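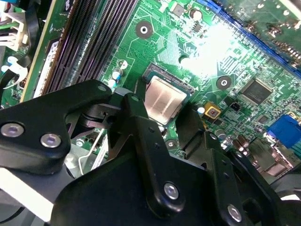
Is it worth putting a new processor in an old desktop? Rarely, and the people who tell you otherwise tend to be the ones who enjoy doing it.

I have read the upgrade column in the Valtby neighborhood newsletter for years, and I have yet to see it recommend leaving a computer alone. Last month Kuldeep Shakya made the case again. Lift the old chip out, drop a used faster one in, and your machine is good for another four years. He priced the part at $70 and left it there.

I have questions about the $70. It doesn't include the thermal paste, or the cooler you may need if the faster chip runs hotter. It doesn't include the evening spent finding out whether your board will take the chip at all, or the second evening updating the BIOS so that it will. And it assumes you bend nothing. A socket full of tiny contacts is not a forgiving place for a first attempt, and a used board of the right type can cost more than the chip did.

Then there is the matter of what you get. My neighbor Selma Omerović did the swap in March on a desktop she uses for email, invoices and her daughter's homework. She says it feels faster. I asked her what was faster and she thought for a while and said starting up, maybe. She had put in a solid-state drive the same weekend. I know which of the two I'd credit.

Memory is a better bet, if you are short of it and there is a free slot. It goes in with a push, it comes out with two clips, and you can tell within a day whether it helped. A drive is better still.

I'll grant Shakya one thing – some people do need the processor. If you edit video or compile code and wait on it daily, the math changes, provided the chip is on your board maker's supported list. Check that list before you pay, and get a return window in writing. Otherwise blow the dust out of the fans, spend the money on a drive, and keep the lid closed.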